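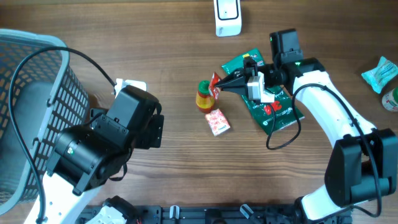
Figure 6. Right gripper closed on a red packet during a table-clearing demonstration. The basket is on the left.

6. Recording a demonstration

This section covers showing the two-arm Jivatska station a task by remote control. Complete section 5 (Pairing the hand controllers) first.

6.1 Laying out the table

1. Set the basket at the left edge of the table, within reach of the left arm.
2. Place the items to be picked up on the table. Bottles stand upright. Packets and snack bags may lie at any angle and may overlap.
3. Look at the cable at each wrist. A loop may rest on the table, but it must not pass under an item or hook over the rim of the basket.
4. Check that the indicator light on the right wrist is green.

Note: Move the items between demonstrations. If every packet starts in the same spot, the trained task will only work from that spot.

6.2 Recording

1. Hold both controllers at chest height and press the two side buttons together. The arms go to the ready position.
2. Type a task name with no spaces, for example clear_table_a, and press Record.
3. Wait for the single beep before you move.
4. Bring the gripper in from the side with the fingers open, and close it slowly with the trigger.
5. Lift the item clear of its neighbours, carry it to the basket and open the gripper. For items the right arm cannot carry that far, put them down mid-table and pick them up again with the left.
6. Return both arms to the ready position and press Stop.

CAUTION: Sauce sachets can burst. Set the grip limit to Soft (menu 4, Grip) before handling sachets or anything else with liquid in it.

CAUTION: Keep hands and faces out of the reach of both arms while the station is in Record. To move an item by hand, press Pause and wait for the double beep.

6.3 Keeping or discarding

Play back each recording before the next one. Discard it if an item was dropped, if an arm struck the basket, or if you stopped for longer than a few seconds. A slow recording is fine to keep.

A table-clearing task needs 100 kept recordings. Mixed items of different shapes may need up to 200. The station stores 2000 recordings and then refuses new ones until some are exported (section 8).

Error 84 on the display means a controller has lost its signal. The arms hold still. Press both side buttons to reconnect, then discard the recording.

Section revised September 2, 2019, A. Kioko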